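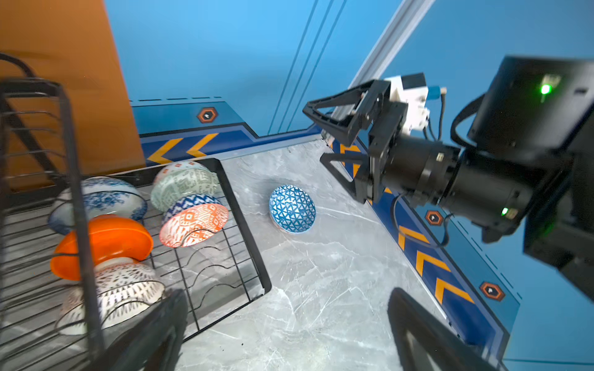
Bowls in a wire rack on the worktop.

Plarkard Holiday Flats, Tandville: Frequently asked questions

Please read through these before you ring the office. Most of what guests ask us is answered here. If your question is about a booking you have already made, have your booking number ready.

BOOKING AND PAYMENT

How do I book?
Use the booking form on this site or ring the office. We do not take bookings by text message. You will get a confirmation by email with your flat number and the amount due. If it has not arrived by the next morning, look in your junk folder and then get in touch.

How much is the deposit?
The deposit is £108 per flat, whatever the length of stay. It comes off the total price. The rest is due four weeks before you arrive. If you book later than that, the whole amount is due at once.

Is there a damage deposit as well?
No. We ask for card details when you book and would only charge the card if something had to be repaired or replaced. We write to you first with the cost.

What is the price for a week?
It depends on the flat and the time of year. The one-bedroom flats start at £360 for a week in the low season. The calendar on each flat's page shows the current price. Prices are per flat and not per person.

Can I cancel?
Yes. Up to four weeks before arrival you lose only the deposit. After that we refund what you have paid, less the deposit, if we manage to let the flat to someone else for the same dates. We recommend travel insurance.

Can I change my dates?
Once, free of charge, if you ask at least four weeks ahead and the flat is free. You pay the difference if the new week costs more.

ARRIVING AND LEAVING

What time can I get in?
From 4 pm. If the flat is ready sooner we will send you a message, but please don't count on it in the summer holidays. You can leave your car in your space from midday.

Where do I collect the keys?
There is a key safe beside the door of each building. The code is in the email we send two days before you arrive. Each flat has two sets of keys. The small key on each ring is for the bin store.

I'm going to be very late. Does that matter?
No. The key safe works at any hour. The path from the car park to Baumgart House has low lights that go off at 11 pm, so bring a torch if you expect to be later than that.

When do we have to leave?
By 10 am. On changeover days there is another party coming in the same afternoon, and the cleaners need the time. Late departures can sometimes be arranged outside the school holidays. Ask by noon the day before.

Which day is changeover?
Friday, for all weekly stays. From November to the end of March (but not over Christmas and New Year) we also take short breaks of three nights or more, starting on any day except Sunday.

What do I need to do before I go?
Wash up, empty the fridge, take the rubbish to the bin store and shut the windows. Leave the beds as they are. Put used towels in the bath. Keys go back in the safe - please turn the dials after you close it.

THE FLATS

Where exactly are they?
There are two buildings on Wudilov Road, at the top end of Tandville. Baumgart House has the larger flats and the lift. Mill House is the older building, nearer the road, with stairs only. The walk down to the harbour takes a quarter of an hour, and rather longer coming back up.

Is there a flat without steps?
Flat 1 in Baumgart House has level entry from the car park and a walk-in shower with a seat and two grab rails. The bathroom door is a little narrower than the other doors, so if you use a wheelchair please ring us and we will measure anything you need to know.

Is bedding provided?
Duvets, pillows and bed linen are provided and the beds are made up. You get one bath towel and one hand towel each. Bring your own beach towels.

What is in the kitchen?
Every flat has a fridge with a freezer box, an oven and hob, a kettle and a toaster. There are pans, plates, bowls, mugs, glasses and cutlery for the number of people the flat sleeps, with a few over. The larger flats have a microwave. There is a cafetière in each flat but no coffee machine.

Is there a dishwasher?
Only in the two-bedroom flats in Baumgart House. In the others you wash up by hand. Washing-up liquid, a cloth and a clean tea towel are there when you arrive.

Do you leave any food?
A pint of milk, tea bags and sugar. Salt, pepper and oil are up to you. The nearest shop is at the foot of Wudilov Road and is open until 8 pm. Larger supermarkets will deliver, but you must be there to let the driver in.

Is there a washing machine?
There is a laundry room on the ground floor of Baumgart House, open to guests of both buildings from 8 am to 9 pm. It takes coins. Your flat key opens the door. Bring your own powder.

How does the heating work?
Baumgart House has radiators with a dial in the hall of each flat. Mill House has electric heaters that store up heat overnight, so a change you make in the evening will not be felt until next day. There is a plug-in heater in the wardrobe if you are cold on the first night. Heating is included in the price.

Is there wi-fi?
Yes, in all flats. The password is on the card inside the front door. It is good enough for films in Baumgart House and slower on the top floor of Mill House. Mobile reception is patchy in both.

Can you put up a cot?
Yes. Cots and high chairs are free but we only have a few, so ask when you book. Bring your own cot sheets. We can also lend a stair gate for flats 6 and 7, which are on two levels.

DOGS, CARS AND BICYCLES

Can I bring my dog?
One dog is welcome in any of the ground-floor flats, at £4 a night. Please don't leave it alone in the flat, and keep it off the beds. Dogs are not allowed on the main beach from April to the end of September. The cove below the coastguard path is open to them all year.

Where do I park?
Each flat has one numbered space. A second car can be left on Wudilov Road, where there are no restrictions above the chapel. Below the chapel it is permit holders only and wardens do come round.

Can I charge an electric car?
There is one charging point, beside the laundry room. You pay by card at the post. Please move your car when it is full. Charging from a flat's own sockets through a window is not allowed.

Is there somewhere for bicycles?
There is a locked shed behind Mill House. The code is 2478. Bicycles must not be taken up to the flats. The hose by the shed is for washing bikes and boots.

Can I get there by bus?
Yes. Buses from the railway station stop at the chapel. The last one is early in the evening, and there are fewer on Sundays. Taxis need to be booked, especially on changeover day.

IF SOMETHING GOES WRONG

The lights have gone out. What do I do?
Look in the cupboard by the front door. If one of the switches in the fuse box is down, unplug whatever you last turned on and push the switch back up. If it drops again, leave it and ring us.

The smoke alarm keeps sounding when I cook.
Open the kitchen window and shut the door to the hall. Please don't take the alarm down.

I've broken something.
Tell us, so that it can be replaced before the next guests arrive. We don't charge for the odd glass or plate.

I left something behind.
Ring the office. We keep lost property for three months and will post it on if you pay the postage. Food and opened toiletries are thrown away.

Who do I contact?
Gudrun Lenz runs the office, which is open from 9 am to 5 pm, Monday to Saturday. Outside those hours use the emergency number on the card inside your front door. It is for things that can't wait, such as a leak or being locked out.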